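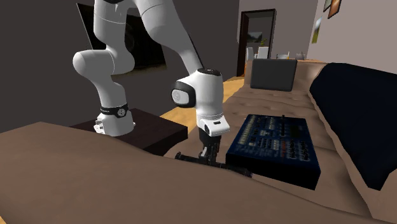

Dark blue mixing console, beige sofa.

August, 9:40 a.m. Hum in the small listening room, continued

Picked up where we left off. The hum is still there with every fader down and the monitor level at the usual mark. Moved the Pritden power amp off the shelf circuit and onto the wall outlet by the door. No change. Moved it back.

Lifted the inputs one at a time at the amp. With nothing plugged in, the speakers are quiet. With the left cable in and its far end open, quiet. As soon as the far end goes back into the patch panel the hum returns, so it is coming in at the panel or somewhere behind it. That at least clears the speakers and the amp. Hour meter on the amp reads 3,567, noted for the service sheet.

Took the cover plate off the panel. Wiring inside is older than the labels. Three of the shields are tied to the rack frame and the rest go only to the bus bar. The drawing from Grostano shows all of them on the bar and none on the frame. Somebody changed it and did not mark the drawing.

11:15. Cut one frame tie (left main) and insulated the end. Hum dropped on that side by a good amount, most of all in the low part. What is left sounds buzzier, with more going on near 300 Hz than down at mains frequency. Right side unchanged, as expected. Did not cut the other two yet, want a proper before and after on them.

Tried the lamp dimmer in the hallway, full down and full up. The buzz changes pitch character a little at mid setting. Could be a second problem riding on the first. Dimmer should be left all the way up during any listening until this is sorted out.

Measurements from yesterday are no good. The meter was on battery and the battery was low, and I only saw the indicator when I was packing up. Struck through on the previous page. Will repeat all 5 positions with the supply plugged in.
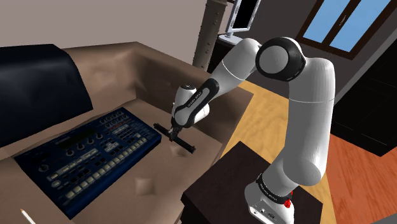 A note added to the shared copy after lunch says the frame ties were put in on purpose, to cure radio pickup on the long runs, and asks that the other two stay put until someone has listened for it in the evening.

Fair point. Leaving them. The left main stays cut for now so there is something to compare against. I will listen after dark with the gain up and write down whatever comes through.

3:30. The rack screws on the lower Jusurwood shelf were loose and the paint under the washers had never been scraped. Cleaned two of them to bare metal and tightened. Slight improvement on the right, could be wishful.

To get: shielded cable for the long run, ring terminals, label tape. Boonyarit has the cable in gray only.

Panel cover is off and sitting on top of the rack. Screws are in the jar lid next to it.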